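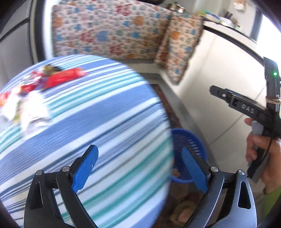
Zorkgate Tracker > Testa (student project) > Hand units

Ticket: Jaw reading stays at 170 after the item is let go
Reported by: Ilgın Sezer
Assigned to: Renato Estrella
Component: Cernero export
Priority: Normal
Status: Fixed, waiting for one recheck

Problem as reported

We are recording pick and place runs with the two hand units for the Testa class project. The task is to take wrapped snacks one at a time and put them in the round basket on the floor. After the last session I ran the checker on all 24 recordings and it rejected 6 of them. The message is the same each time:

release not found, jaw reading flat at end of run

When I open one of the rejected files, the jaw reading starts near 400, which is wide open. It drops as the jaws close on the item, settles at 170, and then stays at 170 until the end of the file. In the video for the same run the jaws clearly open over the basket and the item drops in. So the video is right and the number is wrong.

The position data looks normal. The basket and the hand are where they should be. Only the jaw reading is bad.

Steps to reproduce

1. Start Cernero and connect both hand units.
2. Wait for the green light on each unit.
3. Open and close the jaws fully, twice.
4. Start a recording.
5. Pick up an item, carry it over the basket, let go.
6. Stop the recording and export.
7. Run the checker.

It does not happen every time. I could not make it happen on purpose.

Comment by Renato Estrella

Thanks. Which unit was it, left or right? And were all the bad runs made by the same person?

Please don't delete the rejected files. Also don't edit the jaw column by hand to get past the checker. Someone did that in the spring term and we had to throw out the whole set.

Comment by Ilgın Sezer

Both units. Four were the left unit and two were the right. Three of us were recording, and each of us has at least one bad file. Fadime has the most but she also made the most recordings.

I have not touched the files. They are in the shared folder under "rejected".

Comment by Fadime Yurt

I went back over mine. The bad runs are all ones where I let go fast. I open the jaws just enough for the thing to fall out, then close them again while I am moving my hand back for the next one. On the good runs I opened up all the way and kept them open for a bit. I didn't know that mattered. The instruction sheet says "release the item" and nothing else.

Comment by Renato Estrella

That is useful, but let's rule out the hardware first. Can you two do the following and write down what you get?

a) Swap the cables between left and right.
b) Plug both units directly into the laptop, no hub.
c) With no recording running, open and close the jaws slowly and watch the live number in Cernero.
d) Do the same thing quickly.

Comment by Ilgın Sezer

Results:

a) No change. One bad file out of the next batch, on the left unit again.
b) No change.
c) Live number goes up and down smoothly on both units. Jaws fully open gives 400 on the left and 400 on the right. It does not stick anywhere.
d) Live number follows the jaws even when I go as fast as I can.

I also checked that the finger pads were seated properly and that the pins were not loose. Both units feel the same when I work them by hand.

Comment by Tatsuya Sakamoto

If the live number is good and the exported number is bad, the problem is somewhere after the sensor. I had something like this in the other class group. We wasted an afternoon cleaning the joints and the fault was in a settings file.

Can somebody look at the raw log for one of the bad runs? Cernero keeps it next to the export, same name, ending in raw. It is plain text and you can open it in anything.

Comment by Fadime Yurt

Opened the raw log for one of mine. The release is in there. The number sits at 170 during the carry, jumps up for a very short time, and comes back down. In the export the jump is gone and it is just 170, 170, 170 to the end of the file.

It doesn't come back to exactly 170 in the raw log. It goes lower, which makes sense if the jaws close on nothing. The export doesn't show that part either, and I don't understand why.

Comment by Renato Estrella

I think I do. The export has a smoothing step. It looks for short jumps in the jaw reading and treats them as noise. When it finds one it holds the last steady value until it sees a new steady value. If you stop the recording soon after letting go, there is no new steady value, so it keeps holding 170.

That explains why it hits both units and why the cables made no difference. It also fits what Fadime said about fast releases.

The setting is called hold_short_jumps. It was put in for the old hand units, which had a loose wire that gave false jumps. The new ones don't need it. I'll turn it off in the Jarnton settings file and export the rejected runs again from the raw logs. Nothing has to be recorded again if this works.

Comment by Şükran Aydoğan

Before you change the shared settings, please make a copy of the old file and put the name of the copy in this ticket. Two other student groups use the same settings and one of them still has an old unit.

I would also like a fresh test with thin items. The boxes and the fat packets make the jaws open a long way no matter how you let go. The narrow ones are where I would expect trouble.

Comment by Renato Estrella

Copy saved as jarnton_settings_before_jaw_fix in the same folder. The change is only in the Testa profile, so the other groups keep what they have.

All 6 rejected files were exported again with the setting off. The checker passes all of them.

Comment by Ilgın Sezer

Did the thin item test with the red snack stick, gripped near the middle of the wrapper and held upright over the blue basket. One slow release, then several fast ones, on each unit. 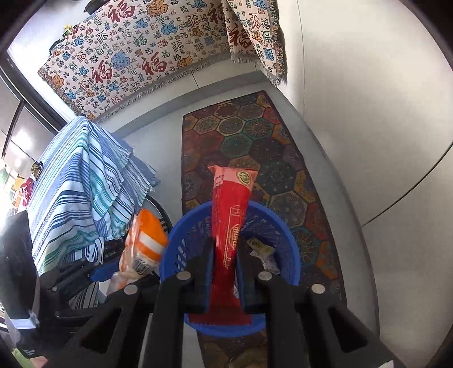 Last modified Jul 21, 2018 by Ilgın Sezer

Test results, setting off

Left unit, slow release: release found
Left unit, fast release: release found every time
Right unit, slow release: release found
Right unit, fast release: release found every time

With the setting back on I got the old error on the second fast try, so I am satisfied that this was the cause. I turned it off again afterward and exported those runs a second time. They pass.

One other thing I noticed. If you grip the stick very close to one end, it can swing in the jaws while you carry it, and the jaw reading wobbles a little. The checker does not complain about it. I am only writing it down in case it comes up later. It probably needs its own ticket.

Comment by Fadime Yurt

I changed the instruction sheet. The old line was:

Release the item.

The new lines are:

Hold the item over the basket. Open the jaws all the way. Keep them open until your hand is clear of the rim, then stop the recording.

The fix should work without this, but the runs will look more alike if everybody does it the same way. I also added a line telling people to open the raw log before reporting a bad jaw reading, and where to find it.

Comment by Tatsuya Sakamoto

Can the checker message be made clearer? "Release not found" sounds like the person did something wrong. If the raw log and the export don't agree, it should say that.

Comment by Renato Estrella

Yes, it's a small change. The checker would have to read both files, so it will run slower, but we only run it once per session. I'll do it under a separate ticket and link it here.

Comment by Şükran Aydoğan

Fine with me. Leave this one open until the September group has made its first set with the new profile. If their files pass, Renato can close it. The old settings copy stays where it is until then.

Remaining

– Recheck with the first set from the September group (Renato)
– New ticket for the checker message (Renato)
– New ticket for the wobble when the stick is held near one end (Ilgın)
– Print the new instruction sheet and take the old one off the wall (Fadime)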